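Dristis Bench Arm: six months on a PC teardown line
Review by Howard Hollis, 03/04/2018 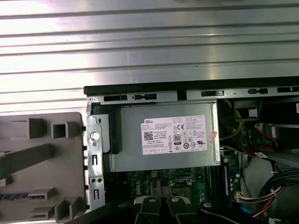

We run a small electronics recycling shop in Olesdale, and most of what comes through the door is office desktops. Last fall we put a Dristis arm on the teardown bench. It costs more than any other tool we own, so I waited until we had 2000 machines behind us before writing this up.

The job is simple to explain. A person opens the case and sets it on its side, and the arm takes over from there: screws, latches, power supply, memory, drives. The Dell desktops suit it well. The power supply sits in the middle with a large white label facing up, and the arm reads the code on it to look up the release steps for that model. Cables are the weak spot. A thick bundle of black, red, yellow and orange wires with a cable tie around it looks different in every case, and the arm will often stop and ask for help. We now unplug the main power connector by hand before the case goes on the fixture.

Speed is fair. On a good day we finish 200 units with 3 people on the floor. The arm is slower than a practiced worker on any single case — Ataahua Lockyer can beat it easily — but it keeps the same pace all afternoon. Mixed pallets cut the number badly. If every case is a different model, you will spend your time at the screen.

As for the people, no one lost a job here, though the jobs changed. Ataahua used to pull power supplies all day and had a sore wrist to show for it. She now runs the arm, clears its stops and teaches it new models, and she got a raise for that in April. Two others moved to testing and resale. One of them liked the old bench work better and has told me so. You could talk while you worked, and the new station needs your eyes on a monitor. I don't have a fix for that.

Training took 40 hours per operator, more than the sales sheet led us to expect. The manual is thin on fault codes. Support by phone has been good. We bought ours through Erklow, who also sold us the Wragg fixture plate. Get the plate. The clamps that come with the arm let thin cases slide.

Gripper pads wear out fast on sheet metal edges, so order spares with the unit.

I would buy it again for a shop that sees large batches of the same model. For smaller or very mixed loads, a good power driver and a padded bench will serve you better.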